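Naltorach teleoperation lab, Ronbridge: visit notes

Naltorach opens its Ronbridge lab to outside engineers twice a year. I went on 14th September, mainly to see how they collect demonstrations for contact tasks, which is the part our own group at Siltden does badly.

The lab is one long room on the second floor, divided into 6 cells. Each cell has a work surface, an arm with a two-finger gripper, a wrist camera and an operator's chair. Gun-woo Cha, who runs data collection, took us through two of them and answered questions for most of the morning.

The first cell was set up for kinesthetic teaching. The operator holds the arm behind the wrist and moves it through the task while the controller compensates for gravity. It is quick to learn. The drawback is that the operator's hands load the arm, so the force readings during contact cannot be used. Cha keeps this method for coarse reaching motions and for checking that a new layout is within the arm's range.

The second cell used remote control. The operator moves a small leader arm and the follower copies it. Joint positions are logged at 90 Hz, together with the wrist view. The task here was dome buttons, with soft toys and other small objects left among them. The instruction names a color, and the operator has to bring the gripper to that button and press it while leaving the toys where they are. 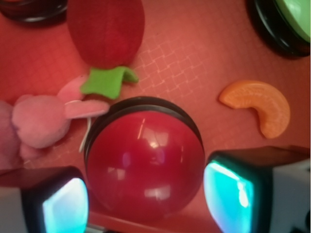
Approach is where most operators lose time. The wrist view gives good alignment from side to side but little sense of height, and a glossy dome makes it worse, as the highlights shift when the gripper moves. Cha teaches new operators to center first, stop, and then come straight down. Demonstrations that combine the two motions look smoother but have trained worse policies in his tests. He put this down to the small corrections near contact, which vary a lot from one person to the next.

A session is 300 demonstrations, split between two operators. The layout is changed by hand after each one. Roughly 400 were discarded during the first month of the task, nearly all for a late release or for contact with a neighboring object. Discarded runs are kept on a separate drive and labeled with the cause.

I asked about force feedback on the leader arm. They have a unit from Pilkington on trial, but it adds a delay that operators notice, and it was switched off during our visit. A revised version is due in November.

Two points for our own setup. The stop before descent costs nothing and we can adopt it now. The labeling of failed runs needs a fixed list of causes, and Cha has agreed to send theirs — it fits on a single page.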